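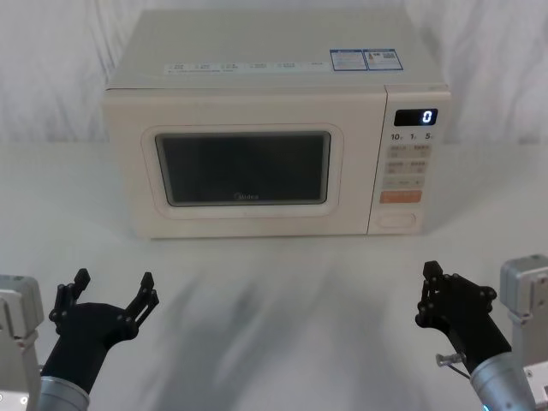

Vol. 12, No. 1 — Page 14

"Everybody starts with the arms," says the lab manager at Dusness, laughing, "and I get it, the arms are gorgeous!" She has just spent most of a year planning the purchase of a two-armed robot with fingered hands for kitchen tasks, and she'll happily talk about the spreadsheet for as long as you let her.

Her first piece of advice is to write the task down before you ask for a single quote. Hers was short: press a button on a countertop microwave, open the door, put something in, close it again. "Once you've got that on paper you can see what you're paying for. Do you need fingers? For those buttons, I wanted fingers." The hands came through a supplier called Jurić, and she set aside $2,000 for spare finger joints and bolts alone, with another $2,000 for cables and connectors. Her director thought both figures were high. She held on to them.

The table, the cloth backdrop and the lighting went on a separate line, and so did the appliances. The microwave, a plain cream Midea with an orange start button, was $179 in her budget. "It's the cheapest thing in the whole plan and I probably use it as an example more than anything else," she says. "A recessed door button and a grid of flat buttons in one box — that's a wonderful test piece."

What about the things she missed? She groans. Shipping, for one. The crates from Jusovcombe cost $3,350 to bring in, and she had entered nothing for them because the quote said "delivered price on request" and she never requested it. She also wishes she had asked sooner how long a replacement hand takes to arrive, and whether the lab could do small repairs without losing the warranty.

She is already on to the next round, a mobile base from Grarura that she hopes to order in July. This time the people who will run the machine are filling in the first draft of the budget themselves, and she is delighted with what they've come up with (a second set of wrist bolts, a better stool, more table space). "They know what wears out," she says. "I just add the shipping now."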